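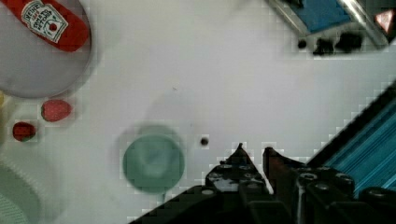
How do you keep groceries for a family of four under $300 a month?
You plan dinners before you shop, buy most things at one cheap store, and eat what's already in the house first. The rest of this thread is the detail.

I've been asked this enough times that I'm writing it all down once. Usual warning: prices where I live may not be prices where you live. I'm in Purden, which is small and has two places to buy food, Drimov and Semaan.

Two adults, two kids, ages 6 and 9. One kid eats school lunch, the other takes it from home. We have a regular fridge with a freezer on top. No chest freezer, no garden to speak of, no chickens.

The number covers food only. Soap, trash bags, toothpaste and cat litter come out of a different line. When people compare grocery budgets they often mix these and then argue past each other.

It also doesn't cover eating out. We do that maybe once a month and it's usually pizza.

In January we spent $358. I'm including that up front. We had the flu, I bought a lot of soup and juice and crackers, and I didn't plan anything for two weeks. One bad month doesn't break the year if the next one is normal.

Step one is the inventory. Before I make any list I open the fridge, then the freezer, then the cupboard, and write down what has to be used soon. Half a cabbage. The end of a bag of rice. Two hot dog buns. That goes at the top of the page.

Then I write dinners next to it. Cabbage goes in fried rice. Buns become garlic toast. I only plan dinners. Breakfast and lunch run on the same few things all month, so there is nothing to plan.

I plan five dinners a week and leave two open. One open night is leftovers. The other is whatever we feel like making out of eggs. When I planned all seven I threw food out every single week.

The dinners we repeat most, since somebody will ask:
Bean chili
Chicken thighs with potatoes
Fried rice
Pasta with red sauce and whatever vegetable is around
Lentil soup and toast
Meatloaf
Bean and cheese burritos
Egg noodles with cabbage and sausage

None of it is exciting. The kids like six of the eight. The burritos are the only one that gets asked for by name.

Shopping. I go to Drimov once a week for nearly everything. It's the plain one, with food still in the shipping boxes and a cart you need a coin for. I go to Semaan every other week for produce, rice, dry beans and spices. Spices at Semaan come in bags and cost far less than jars.

I don't drive to a third store for a sale. The closest one is 30 minutes away. I did that for a year, and once I added up the gas I stopped.

Store brands. Nondato is the house brand at Drimov and I buy it for flour, sugar, oats, canned tomatoes, frozen vegetables, butter and milk. I can't tell the difference on any of those. The Nondato canned beans are soft and the peanut butter separates. I buy other ones.

It's fine to have a few things you won't switch on. Ours are coffee, ketchup and one kind of cereal. I used to feel I had to be strict about everything, and it made everyone in the house annoyed over very little money.

Condiments in general are a slow leak in a food budget. You buy a sauce for one recipe, use two spoonfuls, and it sits in the door until you move. I went through ours last year and tossed more half-full bottles than I want to say. Now I don't buy a sauce unless I can name three dinners it goes in.

On size: the big bottle or bag is often cheaper per ounce but not always. Read the small print on the shelf tag. At Drimov the medium oil has been cheaper per ounce than the large one for months. And big is only cheaper if you finish it.

Meat. We eat it three nights out of seven. I buy thighs and ground meat when they're marked down, split them into dinner-size bags at home, flatten the bags and freeze them. Flat bags stack better and thaw faster. Write what it is on the bag. You will not remember.

Stretching ground meat with lentils or oats works well in chili and meatloaf, less well in burgers. Start with a small amount and see if your people notice. Mine noticed in the tacos and not in anything else.

Fruit is where our budget used to fall apart. Kids will go through a box of berries in one sitting and then it's gone. Now the everyday fruit is bananas and apples, plus oranges in winter. Strawberries are for when they're in season and cheap. Frozen ones go in oatmeal the rest of the year.

If you have a store that marks down spotted bananas, buy them. Peel, break in half, freeze in a bag. They go into pancakes, oatmeal and banana bread. Freeze them with the peel on once and you'll learn why I said peel.

Bread. I bake two loaves when I have time and buy it when I don't. Homemade is cheaper if you don't count your time and about even if you use the oven for nothing else. I like doing it, so I do it. I wouldn't tell anyone to start baking bread to save money.

School lunch from home is the same most days: sandwich or a burrito half, a fruit, something crunchy, water. I buy the crunchy thing in one large bag and portion it. Single-serve packs were one of our worst habits.

Snacks after school are toast, popcorn made in a pot, apples, or leftovers. There is one shelf they can take from without asking. When the shelf is empty it gets filled on the next shopping day. That one rule settled a lot of arguments.

Keeping track. I use an envelope and a pencil. The receipt goes in the envelope, the amount gets written on the front, and I subtract. I tried three apps. They were all fine and I stopped opening all of them.

I split the month by hand too. Most of the money goes to the weekly trips and I hold back a little for the last week, when we always run out of milk and something dumb like salt.

If you're just starting, don't begin with a target. Spend the way you normally do for one month and keep every receipt. Then circle what got thrown away or what you don't remember eating. Cut those first. It won't feel like cutting anything.

For us the circled things were bagged salad, yogurt tubes, deli meat, and fancy cheese I bought for a plan that never happened. I still buy cheese. I buy a block and grate it.

Leftovers need a place. Ours go on the second shelf at eye level, in clear containers, and nothing else goes on that shelf. Anything that gets pushed to the back behind the pickles is as good as thrown out.

Soup bag: a freezer bag for onion ends, carrot peels, celery tops and chicken bones. When it's full it goes in a pot with water for an afternoon. Strain it and you've got broth. Leave out cabbage and broccoli, they make it smell.

My neighbor Melati Wijaya taught me the fried rice we make now. Cold rice from the day before, hot pan, and don't crowd it. She also cooks the egg first and takes it out, then puts it back at the end. I had been doing it in the wrong order for years and wondering why it was mush.

She and I also split the large bag of rice from Semaan. If you have anyone nearby who cooks, splitting bulk bags is worth asking about. We do rice, onions, and sometimes flour. Whoever drives picks it up and the other one pays their half in cash.

A few replies from the last time I posted about this, answered here so I don't have to do it again:

Coupons - I use them if they're for something already on the list. Most of the ones I see are for things I don't buy.

Delivery - I've used it when sick. The fees and the higher item prices add up fast. It does stop impulse buys, so for some people it might come out even.

Organic - mostly no. We can't do it on this amount.

Special diets - I don't have experience with that and don't want to guess. Gluten-free flour alone would change all of my numbers.

Feeding teenagers - also no experience yet. I've been told to expect the budget to go up a lot. I believe it.

And if your number is higher than ours, that may just be your number. Rent is different, stores are different, some people work two jobs and need the frozen lasagna. We buy the frozen lasagna sometimes too.

This week's plan, for anyone who wants to see a real one: lentil soup, chicken and potatoes, burritos, pasta with zucchini, fried rice. To use up: half an onion, sour cream, three tortillas, the zucchini.

I'll post the chili recipe separately. It's long and people always have opinions about beans.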